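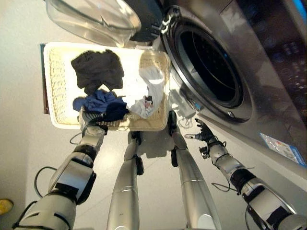 A robot holds a laundry basket in front of an open washer. Household chores are the subject of a new voluntary code for makers of home robots.

Home robot code draws support, and doubts

E-mail this story | Print this story

Companies that want to sell robots for housework have a new set of rules to follow, if they feel like it.

The Garkance Code, released Monday, runs to 108 pages and covers machines that work around people in kitchens, bedrooms and laundry rooms. It tells makers how hard a robot's hand may squeeze, how fast an arm may swing near a person and what the machine must do when it loses track of where it is. A company that meets the terms can put a round green mark on the box.

It can also put the mark on the box without having anyone check. The code allows what it calls self-declared conformity, which means the maker runs the tests, reads the results and decides that it passed. An outside lab may be hired, but the word in the text is "may." It appears a lot.

Garkance, the trade group behind the code, says the document grew out of two years of talks and 1142 written comments. The group has not published the comments. It has published a four-page summary of them, in which most people seem to have been pleased.

The laundry chapter is the longest, and it is the part most buyers will care about. Washing clothes is the job that shows up again and again in sales pitches for two-legged robots, and it turns out to be a thorny one to write rules for. The machine has to carry a load, get down low, reach near a hinged glass door and handle soft things that never sit the same way twice. In many homes it will do all that in a narrow space with one way out.

Under the code, a robot carrying a basket must keep its grip if it is told to stop. It may not set the load down in a doorway or on a stair. Before reaching into a drum it must check that the drum is still and that there is no child or pet inside. If it can't tell, it has to back away and ask a person. A washer door may not be pushed closed with more than a set force, and the hand has to open again if it meets something it didn't expect.

Those are sensible rules. The trouble starts with how they are tested.

The drum check, for one, is to be tried 83 times with a stuffed dummy the size of a house cat. The dummy is light in color. The code does not call for a dark one, though the inside of a washer drum can be very dark and plenty of cats are too. It does not call for a dummy under a towel. Asked why, Garkance said that makers are "encouraged to consider further cases." Encouraged is another word that turns up often.

All the tests are to be run in a room with bright, even lighting, a clear floor and a front-loading machine. Top loaders are put off to a later edition. So are stacked units, shared laundry rooms in apartment buildings and any home where the washer is in a basement. Anyone who has carried clothes down a cellar stair past a litter box and a row of paint cans may wonder whose laundry is left.

Relix, which has said it plans to sell a housework robot next year, welcomed the code and said its machine already meets every part of it. The company would not share test records. A spokesperson said they would be "hard to read out of context."

Jiltow, a smaller firm that rents robots to care homes, was cooler. It said in a statement that it supports common rules but would have liked to see outside testing required, at least for robots used near people who can't move out of the way quickly. The company said it raised the point three times during the drafting and was told that it would slow things down.

The Zaidi Center, a consumer testing group, went further. It said a mark that a company can award itself is "a sticker," and told shoppers to ask one question in the store -- who ran the tests?

The center also pointed to what the code leaves out. There is no section on reporting injuries. A maker whose robot hurts a person is asked to keep a log, but it doesn't have to show the log to anyone, including the buyer. There is nothing on software updates either, so a robot that passed in December could get a new walking program in the spring and keep its mark without a single test being run again.

Then there is remote control. Several companies have people on call who can take over a robot when it gets stuck, seeing through its cameras and moving its arms from an office somewhere else. The code says a customer should be told that this may happen. It doesn't say when, or whether the machine has to show a light or make a sound while a stranger is looking around the laundry room. An early draft did ask for a light. The line is gone from the final version, and the summary of comments does not mention it.

Garkance defended its approach. The field is young, the group said, and rules that are too strict now could freeze designs before anyone knows what works. It called the code a first step and said a second edition is planned, with a date to be set.

That may be a fair point. Other trades have started with soft rules and hardened them later. Others have started with soft rules and then told lawmakers that hard ones weren't needed, since the industry already had a code. Garkance would not say whether it would support making its own rules binding.

The full text is not free. Members of the group get it as part of their dues, and everyone else can buy a copy for $439. For that price the buyer gets a single-user file that can't be printed or shared. Shoppers who want to know what the green mark stands for can read a one-page leaflet on the group's website at no charge. The leaflet says that the mark stands for trust. It doesn't mention who runs the tests.

Public comment on the second edition will open once a form has been posted.

E-mail this story | Print this story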